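Student Projects > Economics > Money and Markets
Overview Method Results Downloads Contact
Last updated 3/16/25

Who gets the gains? My project on share prices and pay

I wanted to find out whether people in ordinary jobs feel any richer when share prices go up. My dad always cheers when the news says the market has had a good day, and he doesn't own a single share (I checked!).

I made up a pretend pot of £2000 and split it between three pretend firms, Marow, Gallardo and Delline, then ran it through a spreadsheet called Clusto that our teacher set up for the class. Next to it I kept a pretend wage that went up once a year, in June.
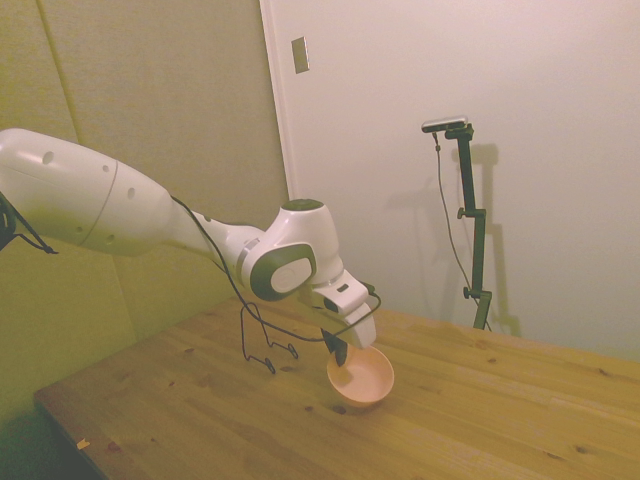 Wages were the hard bit. I had to decide what my pretend worker did all day, and I kept changing my mind between shop work and packing. Part of what pushes pay about is how much of a job can be handed to a machine, and a white arm with its black jaws down in a little pink bowl is a fair picture of the sort of fiddly work I had in mind. In the end I went with packing and kept the rise small.

After 14 rounds the pot had done well, even with one nasty crash where it fell to £1142 and I nearly gave up on Delline altogether. The wage had crept up too, but once I took off rent and food there was hardly anything spare to put into shares, so my worker missed nearly all of the climb.

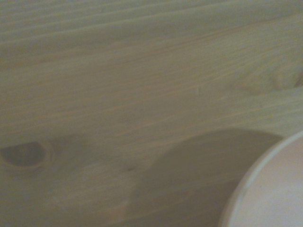 What I'd change

I'd add a pension, as lots of people own shares that way without thinking about it. I'd also start the pot at £1405 and see if a smaller sum makes the crash feel worse.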